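Clakevton Residents' Forum > Council Matters > Library hours consultation

Moderator_North
Members are advised that the submission period for the proposed changes to branch hours at the Gratham Library closes in January. Under the proposal, the branch would close at 5 pm on weekdays and would no longer open on public holidays. Submissions should address the proposal itself. General comments on rates will be moved to the appropriate board.

gratham_reader
I wish to record my opposition. The council's own paper lists 2,826 visits after 5 pm over the last financial year. A good number of those visitors are shift workers and secondary students who cannot attend earlier. The paper does not explain where they are expected to go.

Holloway646
With respect to the previous poster, that figure covers both floors, including the community room hired by the Song choir. Once hirers are removed, the evening numbers are considerably lower. I support the change, provided that the savings are spent on the collection. The large print shelves have been neglected for years.

gratham_reader
The hirers are residents too. I would also note that the returns chute is locked when the building closes, so shorter hours mean more overdue items. My neighbour has written to the branch on this point and has not received a reply.

Bukoda_St
May I suggest a compromise? Two late evenings per week, with the chute left open overnight. The branch at my previous address operated in this manner and the arrangement was well regarded. A petition in these terms is at the newsagent on Bukoda Street and has almost 200 signatures.

Holloway646
I could support two evenings. I could not support five.

Moderator_North
Petitions must show a full street address beside each signature or they will not be accepted. Please check this before lodging.

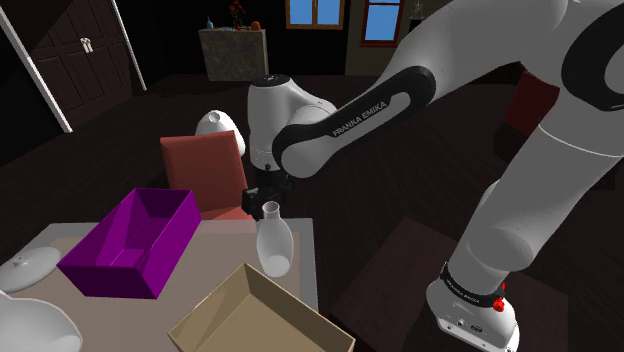
Bukoda_St
Thank you, the sheets have been amended accordingly. Signatories who gave only a suburb are asked to call back at the newsagent and complete their entry.

Contact the moderators | © Clakevton Residents' Forum | Back to top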